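Chapter 5
Why Soap Works

Pick up any bottle from under a kitchen sink and you are holding one of the best tricks in all of chemistry. You have used it thousands of times, probably without a second thought, and by the end of this chapter you will be able to draw it on a napkin!

Start with the problem. Oil and water will not mix. Shake them in a jar and for a moment you have a cloudy mess, then the oil floats back up and the two sit there as if they had never met. Water molecules pull strongly on one another (remember the small electric charges from Chapter 4), and oil molecules have nothing to offer them. So when you rinse a greasy plate with plain water, the water slides right over the grease.

A detergent molecule is long and thin, and its two ends behave in completely different ways. One end, the head, loves water. The other end, the tail, is a chain of carbon and hydrogen that is very much at home in oil. Drop a lot of these molecules into greasy water and the tails bury themselves in the grease while the heads stay outside, facing the water. Soon each droplet of grease is wrapped in a coat of heads, and the whole bundle can be carried away. Chemists call that bundle a micelle, and it is a lovely thing to draw.

Detergents come in powders, bars, tablets and liquids, and the idea is the same in all of them.
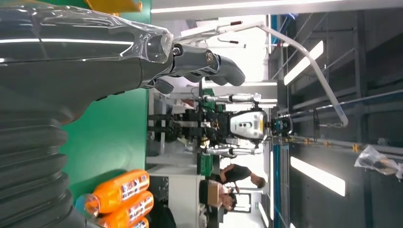
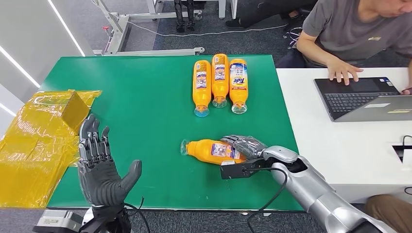
Orange detergent bottles with blue and white labels.

Jaime Rebelo wrote to us after the first edition to say that the micelle was the easy part for his class in Saltley, and that what really puzzled them was why using twice as much detergent doesn't get a shirt twice as clean. What a great question! Once there are enough molecules to surround the grease, the extra ones have little left to grab. They mostly team up with each other, tails in and heads out, and go down the drain with the rinse water. We have added Section 5.3 to deal with this properly, and the graph there is worth a long look.

You will also meet hard water, which carries dissolved calcium and magnesium. Ordinary soap sticks to these and makes the gray scum you find around a bathtub. Most modern detergents are built with a different head that handles hard water far better, and comparing the two side by side makes a terrific afternoon in the lab.

Before you read on, try this. Fill a shallow dish with water, let it settle, and sprinkle ground pepper over the surface. Touch the middle with a clean fingertip and watch. Now put a drop of dish liquid on your finger and touch it again. Write down what you saw both times, and have a guess at the reason. Keep the guess, even if you change your mind later, as we will come back to it in Section 5.1.

Words to know: surface tension, micelle, head, tail, hard water, scum.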